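The January wash, and a basket that finally works

I have been meaning to write about laundry since before the holidays, which tells you something about how the holidays went in this house. It is January 2024, the tree is out at the curb, and the upstairs hall has finally stopped looking like a rummage sale. So let me put the kettle on and tell you how I got here.

When we moved to Flandau the washer was in the basement and the bedrooms were two floors up, and for years I did one enormous wash on the weekend and carried it all up in a single teetering load. Then I'd set it down at the foot of the bed and there it would stay. We all just dressed out of the basket! By the middle of the week everything at the bottom had creases you could strike a match on, and Baxter (the dog, for new readers, and a very large one) had usually slept on the rest.

What changed was mostly that I got tired of it. I went down to Stirkusent, the hardware store by the bridge that also sells birdseed and jam, and paid 9 dollars for a plain plastic basket to replace the wicker one, which had been snagging sweaters for as long as I can remember. I like a basket with holes in the sides. Things can breathe a little if they have to wait, and they do still have to wait, I won't pretend otherwise.

The other change is that I do smaller loads, and I fold them the same evening with the radio on. It takes me some 20 minutes, less if I don't stop to sing. I start with whatever is on top and I don't sort first. I used to make piles by person all over the bed, and then the phone would ring and the piles would slide into each other and I'd be back where I started, only crosser.

Striped shirts I have come to love folding, and I never expected to write that sentence. The stripes are as good as a ruler. Pinch the fabric at a fold, lift it up out of the basket, give it one good shake, and match the lines side to side before you lay it down. If the stripes meet, the shirt is straight. Solid colors give you no help at all, so I leave those until I've warmed up, especially anything bright that shows every wrinkle.
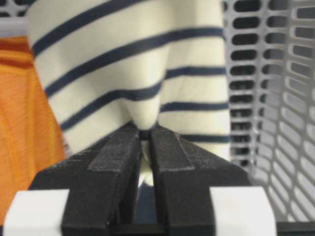

What I still haven't solved

Socks, of course. I bought a set of little Sinum clips last April that were meant to keep pairs together through the wash, and I have three left. Fitted sheets I roll into a ball and hide behind the towels, as my mother did. If you have a better way with either one, please leave it in the comments, and tell me what you listen to while you fold.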